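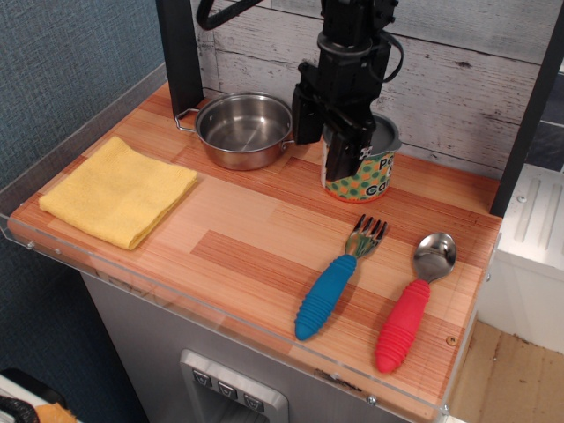 Kitchen > Small Kitchens > Benches and Utensils

Tips Pantry Laundry Workshop Contact

Keeping a short bench usable

The bench in our place at Mullura is wood-grain laminate and not very long, so whatever gets left out on it matters. These are the habits that have stuck.

Keep out one small pot and put the rest in the cupboard. A small stainless steel one does for eggs, a tin of soup or warming milk. If the inside goes cloudy or shows rainbow marks, wipe it with a splash of white vinegar, rinse and dry it straight away. Steel wool will scratch the shine off.

Tins go at the back against the wall, label forward. Wipe the top before you open one. Leftovers go into a lidded container in the fridge -- don't store them in the opened tin.

Rubber-handled forks and spoons, the chunky kids' sort, hold food in the ridges. Go along the grooves with an old toothbrush and warm soapy water, then stand them handle up to drain. We give each child a colour, blue or red, and that ended most of the arguments at tea time. If a handle stays sticky after washing, rub in a paste of bicarb and water, leave it for 30 minutes and rinse.

Microfibre cloths should be washed without fabric softener, which clogs the fibres. Cool or warm water, no bleach, and keep them away from fluffy towels. Fold them flat when dry. I use yellow for the bench only, and a different colour for the floor.

Oil a timber bench when water stops beading on it. Ours gets done in February and again in winter. Use a food-safe oil, put it on thinly after dinner and wipe off the excess before bed.

Gertraud Widmer, Mullura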